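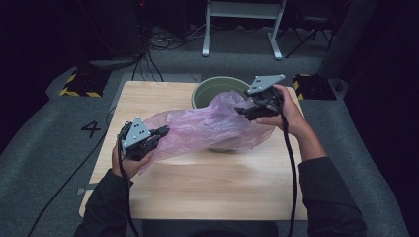
Stukico Ships Flindomell Scope Mount

Home Products Dealers Press

BRUVDALE, April 4, 2024 - Stukico is now shipping the Flindomell, a one-piece scope mount for flat-top rifles. Fits 30mm tubes. 3 heights, 2 finishes, black or tan. Torx wrench in the box.

"Dealers wanted it in March, we needed the extra weeks," said Ekow Ackah, sales manger. Design by Kazimír Dvořáček. Sixteen dealers have stock now, rest to folow.
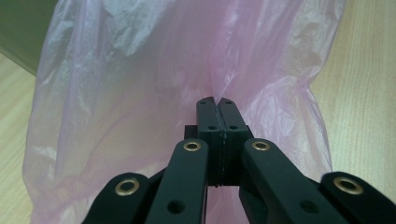
Pink plastic bag, close up.

Dealer orders: call the Bruvdale office or use the dealer login.

Recent releases
Mikuš Sling Swivels Back in Stock
Stukico Adds Left-Hand Bolt Knob
Spring Dealer Price List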